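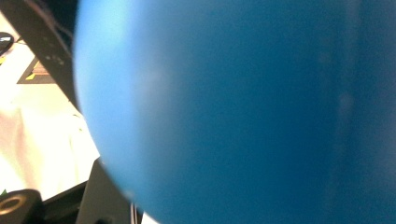

What do people do on an open day at a robotics workshop if they don't work with robots? Mostly they watch someone pick things up with a gripper, then they get a turn at it themselves, and there is time to ask questions.

I went to the one at Lolik in July. It runs out of the old Salcedo print building, second floor, and you sign in at the freight door. I was number 227 on the sheet when I got there at 10 in the morning, so it was already busy.

They split us into groups of 11 and sent each group around with one engineer. Ours worked on the hand-held grippers. You hold the tool, squeeze, and the fingers close. It records what you do, and the recordings are used later to train an arm to do the same job.

The first talk was short. They said they have 3432 recordings for the current project, which is called Vindilau, and that they throw out a fair number because the person moved too fast or blocked the camera's view with the thing being picked up. She showed us a few of the bad ones. I would have kept half of them, which is why I don't do this job.

Round things are harder than boxes. I had never thought about it. With a box you have flat sides and the fingers sit flush. With something round you have to close at the widest part or it gets pushed away from you. Everyone in our group got this wrong on the first try, me included.

My turn lasted a couple of minutes. The tool is heavier than I expected and the weight is all at the front. By the end my wrist was sore. I asked if the people who do this all day get breaks and the answer was yes, every 25 minutes, and they switch hands if they can.

Next room over was the Kondar arm, bolted to a steel table behind a yellow line on the floor. They ran it on plastic cups. It picked up the first two and knocked the third one over. The engineer reset the cup and ran it again, and it knocked it over again. She wrote something down and moved on to the next part of the demo.

I liked that they left that in. I've been to trade shows where the arm does one thing perfectly on a loop and you can't get anyone to change it.

Someone asked how long before an arm like that could unload a dishwasher. She said she could show it unloading one particular dishwasher, with the dishes where she put them, and that your dishwasher was a different question. Fair enough.

Someone else asked about jobs. They said the two places testing it now want it for night sorting, where they have trouble keeping people. I'd have liked to hear more on that but we were out of time and the next group was at the door.

Practical stuff if you go to the next one. Parking is on the side street and it fills up. The elevator works but it's slow. Kids can try the gripper if an adult is standing with them. No food past the front desk. There's a water fountain by the stairs.

I stayed almost two hours. There was a sign-up sheet on the way out for people who want to come in and record for an afternoon, paid, no experience needed. I put my name down. If they call I'll add to this thread.

A couple of people asked in replies: it was free, and you didn't have to book. They said the next open day will go up on the board by the freight door first.

Contact | Terms | Privacy | Copyright, all rights reserved | Back to top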